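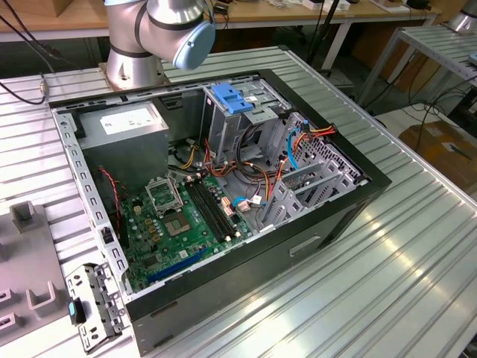

Can a machine do the fiddly jobs yet?

Readers of this page know I am fond of a labour-saving gadget, and a good many of you have written to ask whether the robots are ready for the workshop. My answer is some jobs, if you set them up kindly. Changing a hard drive in an old desktop computer is a good one to think about, and most of these tips will help your own two hands as well.

Lay the tower on its side, open side up, and get your small parts into a holder before you begin. Trinidad Mangubat, who taught me to solder, used an egg carton and never lost a screw.
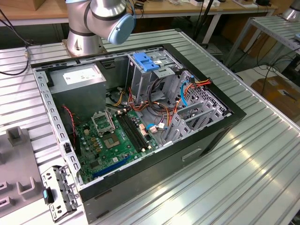 Cables are where I'd still back a person over a machine, every time. They flop, they spring back, and they never lie the same way twice. With orange, yellow, red and black leads running through the middle of a case towards the drive bays, I'd tie the whole bundle aside with a bit of soft garden wire first - it's kinder to the connectors, and to your temper!

Rigid parts are another matter. A hard drive is a nice firm brick with flat sides, and a caddy gives it a proper path to follow, 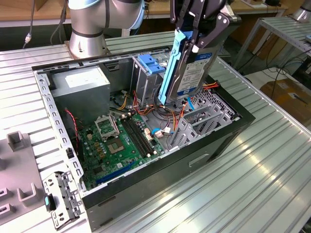 so a gripper has a fair chance with it, provided the case can't wander about on the bench. Yours shouldn't either. A square of rubber matting underneath does the trick nicely.

Go gently with plastic latches, too. My neighbour Barry Haslam snapped 2 in one afternoon by pushing when he ought to have felt for the catch, and feeling for the catch is the very thing I'd want a machine to learn next.
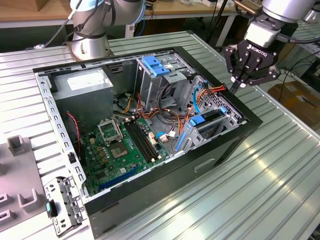 As for folding the washing or scrubbing the colour back into a grubby grout line, I'm keeping my rubber gloves by the sink for now.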